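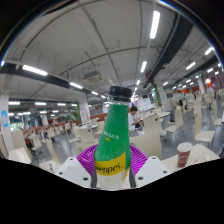
Kapitel 4
Kohlensäure, Druck und das Gleichgewicht, das sich wehrt

Als ich in Filosholm mein erstes Praktikum leitete, hatte ich mir eine wunderbare Stunde über das Prinzip von Le Chatelier zurechtgelegt. Folien, Pfeile in beide Richtungen, alles dabei. Nach zehn Minuten schaute ich in 17 höfliche, leere Gesichter (wer unterrichtet, kennt den Blick). Meine Kollegin Raelene Pryor saß hinten, drehte den Deckel von ihrem Sprudel auf, es zischte, und plötzlich waren alle wach. Seitdem fange ich dieses Kapitel immer mit Mineralwasser an, und Sie müssen da jetzt auch durch!

Was passiert also in so einem Getränk? Kohlenstoffdioxid ist im Wasser gelöst, ein wenig davon sitzt als Gas im Kopfraum unter dem Verschluss. Zwischen beiden geht es dauernd hin und her: Teilchen treten aus der Flüssigkeit aus, andere treten wieder ein. Solange die Flasche zu ist, halten sich die beiden Vorgänge die Waage. Öffnen wir sie, sinkt der Druck des Gases schlagartig, und es perlt. Wie viel Gas sich bei einem bestimmten Druck löst, beschreibt das Henry-Gesetz, dem wir uns in Abschnitt 4.2 widmen.

Ein kleiner Teil des gelösten Gases reagiert außerdem mit dem Wasser:

CO2 + H2O ⇌ H2CO3 ⇌ H+ + HCO3-

Daher der leicht säuerliche Geschmack. Ich habe als Studentin lange geglaubt, der Doppelpfeil bedeute »halb und halb«. Tut er nicht! Die Kohlensäure selbst macht nur einen winzigen Bruchteil aus, fast alles bleibt schlicht gelöstes CO2. Wenn Ihnen das merkwürdig vorkommt, sind Sie in guter Gesellschaft, und in Abschnitt 4.3 rechnen wir es gemeinsam nach.

Und dann die Temperatur. Das Lösen von CO2 in Wasser setzt Wärme frei, also löst sich in warmem Wasser weniger davon. Lassen Sie einmal zwei gleiche Gläser Sprudel stehen, eines im Kühlschrank, eines auf der Fensterbank, und probieren Sie nach einer Stunde. Den Unterschied schmeckt man wirklich.

Zum Warmwerden, noch ganz ohne Rechnung:

4.1 Warum wird eine geöffnete Flasche langsamer schal, wenn man sie wieder fest verschließt?
4.2 Manon schüttelt eine geschlossene Flasche und lässt sie danach lange ruhen. Was erwarten Sie beim Öffnen?
4.3 Skizzieren Sie, wie sich der pH-Wert von Sprudel ändert, der über Nacht offen steht.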